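Work from the wall outward. Every measurement in this procedure is taken from the wall side of the cabinet run, and the order of steps depends on it.

# Fitting a Scribe Strip and Top Trim to a Run of Base Cabinets

This page covers closing the gap between a cabinet run and an uneven wall, then applying a trim strip along the top edge of the fronts. It assumes the cabinets are already leveled, screwed together, and fixed to the wall. It does not cover countertops.

The method works for painted, stained, and clear-finished wood. Differences are noted where they matter.

## Tools and materials

- Scribing compass with a locking wing nut
- Block plane, sharp
- Jigsaw with a fine down-cut blade
- Miter saw or a miter box and backsaw
- Straightedge, longer than the widest cabinet
- Combination square
- Sanding block, 120 and 180 grit
- Masking tape, low tack
- Wood glue
- Pin nailer or a small hammer and finish nails
- Trim stock, 14 mm wide
- Scribe stock, same species as the fronts, 33 mm wide before cutting

Dimensions here are metric because the trim stock is sold that way. Don't convert them. Mark the work with a metric rule and the rounding problem goes away.

The compass used in writing this page is a Fitent. Any compass will do if the lock holds under side pressure. Test it: set it to 14 mm, lock it, push the pencil leg sideways with your thumb, and measure again. If the setting moved, tighten the nut with pliers or replace the tool.

## 1. Measure the gap

Hold the straightedge vertically against the outside face of the last cabinet so that it projects past the front. Measure from the straightedge to the wall at the floor, at the midpoint, and at the top. Write all three readings on a piece of masking tape and stick it to the inside of the cabinet.

If the widest reading is more than 33 mm, the scribe stock listed above is too narrow. Rip a wider piece. Do not join two narrow ones. The joint will show through paint within a year.

If the widest and narrowest readings differ by less than 2 mm, skip the scribing. Cut the strip to the average width and fill the remaining gap with flexible caulk.

## 2. Cut the scribe strip to length

Cut the strip to the full height of the front, including any part that will sit behind the top trim. Leave the ends square. Check them with the combination square, because most miter saws drift out of adjustment in transport and the error isn't visible until the strip is up.

Dry fit the strip. It should slide in without force. If it binds at the floor, trim the bottom end and leave the top alone.

## 3. Mark the wall line

1. Tape the strip in position against the wall, plumb, with its front face flush with the cabinet fronts.
2. Set the compass to the distance by which the strip overlaps the cabinet edge at its widest point.
3. Hold the compass level. Run the steel point down the wall while the pencil marks the strip.
4. Keep the two legs on a horizontal line the whole way. Tilting the compass narrows the marked distance.
5. Remove the strip and darken the line with a sharp pencil.

On dark wood, put a strip of masking tape down first and draw on the tape.

## 4. Cut and plane to the line

Cut 2 mm outside the line with the jigsaw. Tilt the shoe a few degrees so that the back of the strip is narrower than the face. This is called a back bevel, and it leaves less wood to remove in the next step.

Plane to the line from the face side. Where the wall curves inward, the plane won't reach; use the sanding block with 120 grit. Test against the wall often. Three or four trips are normal on old plaster.

Stop when a sheet of paper won't pass between strip and wall along most of the length. Paint or a thin bead of caulk will close what remains.

## 5. Fix the scribe strip

Apply glue to the cabinet edge only. Press the strip home, tape it, and pin it through the face every 150 mm. Do not glue it to the wall. The wall and the cabinets move at different rates through the seasons, and a strip glued to both will split.

Leave the tape on until the glue sets. Overnight is enough at room temperature.

## 6. Prepare the top edge

The top trim covers the upper edge of the fronts and ties the run together visually. It also hides small height differences between adjacent cabinets, up to the thickness of the trim lip.

Lay the straightedge along the top of the run. Mark high spots in pencil and plane them down. Low spots can be left alone if they are shallower than 2 mm. Deeper ones need a shim, glued and sanded flush.

Vacuum the edge. Wipe it with a damp cloth and let it dry fully before going further.

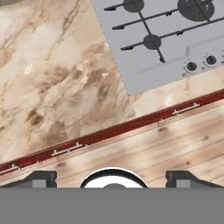
Trim color is best decided before any stock is cut, because prefinished trim can't be planed or sanded after installation without leaving a bare patch. Matching trim to the fronts is the usual choice and the harder one, as a near match looks like a mistake. A clear contrast is easier to get right. Pale boards with a faint grain and a few small dark knots will carry a dark red strip along the upper edge without trouble, and the color change gives the eye a hard line to follow. The drawback is that the line also exposes any waviness in the edge, so the planing in step 6 has to be more careful than it would be under trim of the same color as the fronts.

Paint or stain trim stock in full lengths, before mitering. Give it two coats, with a light 180 grit sanding between. Finish the back face too. Trim that is sealed on one side only will cup.

## 7. Cut the trim

Start at the wall end. Hold the first length in place and mark it directly from the cabinets. Measuring with a tape introduces an error at each end.

For runs longer than one piece of stock, join lengths with a 45 degree scarf joint. Place the joint over the middle of a cabinet front. Do not put it over the gap between two cabinets, where movement will open it. The upper piece of the scarf should face away from the main line of sight, so that the joint is seen from its closed side.

Outside corners are mitered. Few cabinet corners are a true 90 degrees, so cut two short test pieces first and adjust the saw until they close. Write the final angle on the saw table with pencil. You will need it again.

Inside corners are coped if the trim has a molded profile. Flat trim can be butted.

| Location | Joint | Glue |
|---|---|---|
| Wall end | Butt | None |
| Mid run | Scarf | Yes |
| Outside corner | Miter | Yes |
| Inside corner, flat trim | Butt | Yes |
| Inside corner, molded trim | Cope | None |

## 8. Fix the trim

Run a thin bead of glue along the top edge, kept well back from the face. Squeezed-out glue on a clear-finished front seals the grain and shows as a light patch under oil. If it happens, let the glue turn rubbery and lift it with a chisel. Wiping it wet pushes it into the pores.

Press the trim down and pin it. Angle alternate pins slightly left and right so the strip can't lift straight off. Set the pin heads just below the surface and fill them with wax of the matching color. Govance sells sticks in a range of reds and browns, and Darkton makes a harder wax that holds up better near a stove. Both can be shaved flush with a plastic card.

Do not use water-based filler under a dark finish. It dries lighter than it looks in the tub.

## 9. Final checks

- Open every drawer and door. Trim that overhangs by even a small amount can catch the top of a drawer front.
- Sight along the trim from both ends, with a lamp held low behind it.
- Run a fingertip along the miters and ease sharp points with 180 grit.
- Caulk the wall joint if the wall will be painted. Use paintable caulk and smooth it once.

## Troubleshooting

**Miter open at the front.** The corner is greater than 90 degrees. Recut with the saw set slightly under 45.

**Miter open at the back.** Leave it if it can't be seen. Otherwise recut with the saw set slightly over 45.

**Scribe strip rocks against the wall.** There is a high spot on the cut edge. Rub chalk on the wall, press the strip to it, and plane where the chalk transfers.

**Trim lifts between pins.** The stock was cupped before fitting. Pull it, check that the back was sealed, and refit with pins at closer spacing.

**Drawer front rubs after a wet month.** Seasonal swelling. Adjust the drawer slides before removing any wood, and look at it again in May if the house is heated through the winter.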